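3.2 Tee Assignment and Scoring Conditions

The second data set covers amateur stroke-play rounds recorded at two courses, Gralutness and Clendby, over a single season ending in August. After removal of incomplete cards, 2,584 rounds remained. Each record holds the player's handicap index at the time of play, the tee used, the start time, and the gross score on each hole. Weather was taken from the log kept in each pro shop and coded as calm, breezy, or windy. Rounds with no weather entry were kept in the main model but left out of the wind comparison.

Players at both courses choose their own tees in casual play, but competition tees are set by the club. We treat these as separate conditions. A player who moves forward one set of tees in casual play may do so for reasons that also affect the score – injury, fatigue, or a slow group ahead – and the effect of distance alone cannot be read from those rounds. Competition rounds do not have this problem to the same degree, although the fields are smaller and the handicap range is narrower.
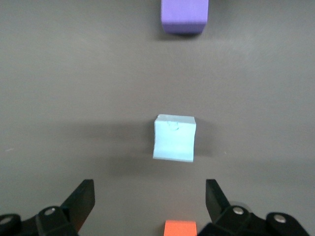

Figure 4. Purple, light blue, and orange blocks on a gray surface.

Hole difficulty was estimated with a mixed model in which player and date were entered as random effects. Tee, wind code, and start time were fixed effects. Start time was split at the eighth group of the day, after which pace of play slowed at both courses. We also tested a version with start time as a continuous term. The fit was slightly worse and the tee estimates did not change in sign.

The model was run on the full sample and again on 1,000 rounds drawn at random from it, following the check proposed by Samonte for small-club data. The ranking of holes was the same in both runs except at Clendby, where holes 8 and 14 traded places. Both are par fives with water short of the green, and their estimated difficulty differs by less than the standard error. We therefore report them as tied.

One limit should be noted. The Fakir scoring app, used at Gralutness, asks for a score after every hole, and the Skirar system at Clendby accepts the full card at the end of the round. Late entry may smooth out very high scores on single holes – players tend to recall a nine as an eight – and we did not correct for this. The course-level comparison in Section 4 is limited to total scores, which both systems check against the signed card.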